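Werkstattbuch, September — Leihgerät Helbridge, Eintrag zur Probefahrt draußen

Das Leihgerät von Helbridge steht seit der letzten Woche bei uns, heute zum ersten Mal länger draußen gefahren. Vorher nur Flur und Halle, das sagt wenig. Paket besteht aus Fahrgestell, Kameramast, Ladeschale und dem Navigationsmodul »Tunden«, das extra lizenziert wird. Angebot liegt im Ordner. Entscheidung, ob wir kaufen oder weiter mieten, steht bis Monatsende an.

Aufbau: Akku über Nacht geladen, morgens 9 Uhr Anzeige voll. Mast eingesteckt, Klemmring von Hand angezogen. Der Ring hat Spiel, wenn man ihn nicht bis zum zweiten Klick dreht, steht so nicht in der Anleitung. Bitte beim Zusammenbau darauf achten, sonst wackelt die Kamera und die Kalibrierung ist hin. Firmware vom Auslieferungsstand gelassen, damit wir mit den Angaben im Angebot vergleichen können.

Strecke: Platz mit den Betonplatten, hell und rotbraun im Schachbrett, links Geländer und junge Bäume, rechts Bordkante und Rasen. Einmal hin, wenden, zurück, dann dasselbe mit Sollabstand zur rechten Kante. Tempo auf Stufe 2, Stufe 3 ist laut Vertrag für das Leihgerät gesperrt. 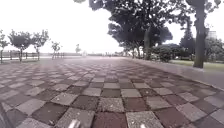

Mit dem Geradeauslauf bin ich zufrieden. Auf 40 m Strecke lag die Abweichung am Ende bei 37 cm, ohne Korrektur, nur mit Radencodern. Mit eingeschaltetem Tunden-Modul war es mit dem Bandmaß kaum noch sinnvoll zu messen. Die Fugen machen ihm nichts aus. An den ausgebrochenen Plattenkanten gibt es einen kurzen Schlag, den man im Beschleunigungssignal sieht, in der Fahrspur nicht.

Schwieriger ist der Farbwechsel der Platten. Die Bodenerkennung hat die dunklen Felder anfangs mehrmals als Hindernis gemeldet und das Gerät ist stehen geblieben. Schwelle von Werkseinstellung auf »mittel« gesetzt, danach nur noch vereinzelt. Auf »niedrig« fährt er durch, aber dann erkennt er auch den Karton nicht mehr sicher, den ich zur Probe hingestellt habe. Also mittel. Helbridge soll sagen, ob man die Schwelle je nach Untergrund umschalten kann, ohne das Modul neu zu starten. Im Handbuch finde ich dazu nichts.

Bordkante rechts: wird erkannt, auch in der leichten Kurve. Sollabstand gehalten. Beim Rasen dahinter schwankt die Klassifizierung zwischen »befahrbar« und »unbekannt«, für uns ohne Belang, weil wir ohnehin auf der Fläche bleiben. Wer auf dem Rasen fahren will, muss das gesondert testen.

Gegenlicht: Die Belichtungsautomatik zieht auf den Boden, der Himmel brennt aus. Fürs Fahren reicht es. In der Ferne ist auf dem Kamerabild wenig zu holen, Geländer und Horizont verschwimmen. Für die Personenerkennung auf Abstand würde ich mich darauf nicht verlassen. Außerdem ragt vorne das weiße Gehäuse unten ins Bild. Maske anlegen, sonst zählt er sich selbst mit. Die Maske geht beim Abziehen des Masts verloren und muss neu gesetzt werden — lästig, kommt auf die Mängelliste.

Akku: nach der Rückfahrt und den Wiederholungen noch fast 40 Prozent. Das Datenblatt verspricht mehr, allerdings ohne Modul gerechnet. Zum Vergleich hatten wir im Frühjahr das Gestell von Hegyi hier. Das lief länger, war aber ohne Mast geliefert und die Software haben wir nie richtig zum Laufen gebracht.

Kosten: Tunden-Lizenz 2000 Euro im Jahr, Wartung nicht enthalten. Korkoretti bietet die Wartung als Fremdfirma an, Reaktionszeit steht im Angebot nur als »kurzfristig«. Da brauchen wir eine Zahl, bevor jemand unterschreibt.

Offen:
Schwellenumschaltung bei Helbridge anfragen
Maske dauerhaft speichern, geht das?
Klemmring fotografieren und mitschicken
Fahrt bei Dämmerung, gleiche Strecke, gleiche Stufe
Logdateien vom Vormittag liegen auf dem Werkstattrechner, noch nicht gesichert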